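About Dendbridge Tile & Stone

Dendbridge Tile & Stone sells and installs wall tile, floor tile and stone for kitchens, bathrooms, entryways and small commercial spaces. We work out of a single building on Clusidley Road, with the showroom at the front and the warehouse and cutting shop behind it. Most of our customers are homeowners. The rest are builders, property managers and a few restaurants we have looked after for years.

How we started

Necati Bilgin learned to set tile from his uncle and spent his twenties working for other contractors. He opened Dendbridge with one van, a wet saw and a rented garage. For the first two years he only did labor. Customers bought their own tile, and too often it came up short or arrived in two different shades. He began keeping a small stock of plain white and gray wall tile so that a bathroom would not sit half finished while somebody waited on a delivery.

Dilek Dursun joined as bookkeeper and now runs the business side of the company. She set up the showroom, wrote the estimate form we still use, and made the rule that every quote lists material, labor, demolition and disposal on separate lines. Necati still measures most of the larger jobs himself.

What we carry

We keep 400 tile styles on display and stock the ones that sell steadily. Our main ceramic line is Relov, a plain rectangular wall tile that comes in gloss and matte. Our stone comes mostly through Şimşekoğlu, a family importer we have bought from since the second year. We also carry porcelain with a marble pattern, which costs less than stone and does not need sealing.

Grout, thinset, backer board, trim and sealer are all in the warehouse. If you are doing the work yourself, bring your measurements and a sketch of the room. The counter staff will work out how much you need, including waste. Full unopened boxes can be returned within six weeks with the receipt. Special orders and cut stone cannot.

How we install

We have four installation crews, and each one stays on a job from the first day to the last. Before we set any tile we check the walls for plumb and the floor for level. Older houses usually need some correction, and we will tell you the cost before we start. Showers get a full waterproof membrane and a flood test. We do not tile over existing tile.

Layout is agreed with you in the room. Staggered rows, straight stack and herringbone all use different amounts of material, and the starting point decides where the cut pieces fall. We mark the lines on the wall and ask you to look at them before the thinset is mixed.

Labor is covered for six years. Manufacturer coverage on the tile is separate and varies by product, and we will give you the paperwork for whatever you buy.

The showroom

As of Tuesday, August 18, 2020, the showroom is open by appointment on weekdays. Walk-in hours should return in October. You can borrow up to six sample tiles at a time, with a small deposit. Look at them at home in daylight and again at night with the lights on. The showroom is 2,214 square feet and has step-free access from the parking lot on the east side.

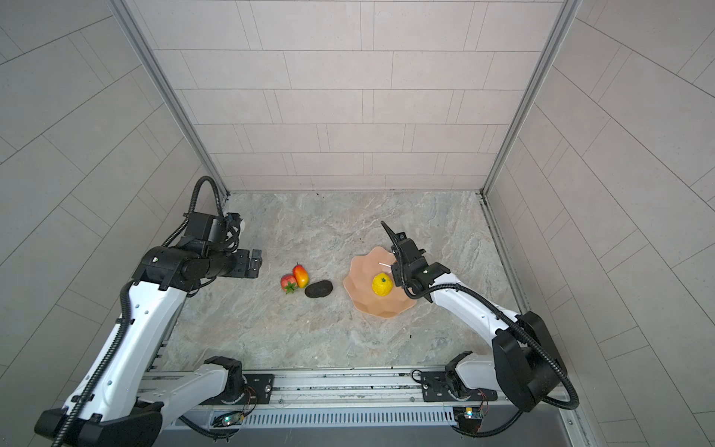
Staggered rows on the walls, marble pattern on the floor. 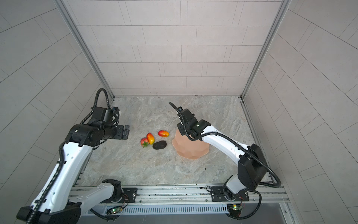 Do I need to seal a marble-patterned porcelain floor?

Porcelain itself does not need sealing. If you choose a cement grout, we recommend sealing the joints once they have cured, and then again when water stops beading on them. Real marble has to be sealed before grouting and at regular intervals after that.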